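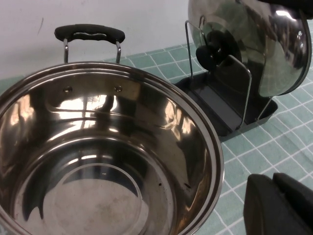 How to Find Out Whether a Robot Arm Can Put Away Your Pots

Posted Jul 31, 2024

People keep asking whether a machine can do kitchen chores yet. The short answer for cookware is "parts of it, slowly." The longer answer depends on your pots, your table and how much time you are willing to spend setting up. This page covers a simple test you can run at home or in a small shop with a tabletop arm and a two-finger gripper. The chore is moving a lid between a rack and a stockpot.

What you need

An arm that can lift the lid at full reach. Check the payload figure at full extension, which is often much lower than the one on the box. We use a Faller bench arm with the standard Wegener fingers. You also need a wrist camera, a pot with a lid that has a center knob, and a rack that holds the lid upright. Put a cloth with a printed grid on the table if you have one. It makes it easy to set things back in the same spot between runs.

Step 1. Empty the pot and fix its position

Start with the pot empty and upright. Line the rack up beside it with enough room for the gripper to come down between the two. Note which grid squares the pot and the rack sit on, and go back to those squares for your first set of runs. Pull the cloth tight. A wrinkle can tip a light rack a little, and a little is enough to miss the knob.

Step 2. Sort out the light

Polished steel is the hardest part of this job. The camera sees the lamp, the wall and the arm itself in the metal, and all of them move when the arm moves. Depth readings on a shiny lid will have holes in them. Turn off any single bright lamp over the table and use softer light from two sides. If the software lets you, aim for the dark parts - a black knob or a rubber grip gives a far steadier target than the metal next to it.

Step 3. Teach the lid grasp

With the lid standing on edge, the knob points sideways, so the gripper has to come in from the side and then turn the wrist to bring the lid level. Guide the arm through this by hand. Close on the knob, lift straight up until the lid clears the rack, move away, and only then turn. If you turn early the lid catches on the wire.

Step 4. Lower it onto the pot

Bring the lid down slowly over the opening. Stop just above the rim and let the arm feel its way down with the force limit set low. A lid that lands crooked can often be saved by opening the fingers and giving the knob a light push from above. Watch out for the pot's handles. If yours has loop handles that stand up above the rim, pick a path that stays clear of them.

Step 5. Do it the other way

Putting the lid back in the rack is harder. The slot is narrow and the lid blocks the wrist camera for most of the move. Expect to teach this part 3 or 4 times before it works at all.

Step 6. Keep score

Write down every run, including the ones where you had to step in. Our log at the Nindanden workshop has 2107 runs in it, from January on. Of the last 172, almost all of the failures were at the rack. Count a run as good only if no hand touched anything from start to finish.

So can it do the chore?

It can put a lid on a pot that is where it expects. Move the pot to a new counter and you will be back at Step 2. It also won't notice a speck of food left on the bottom unless you add a separate check for that. A person does the whole thing in a few seconds while talking to somebody else.

If you want to go on from here, try the same steps with a smaller saucepan. The Kinden page on soft fingers covers grip pads, and you will want those before you try a glass lid.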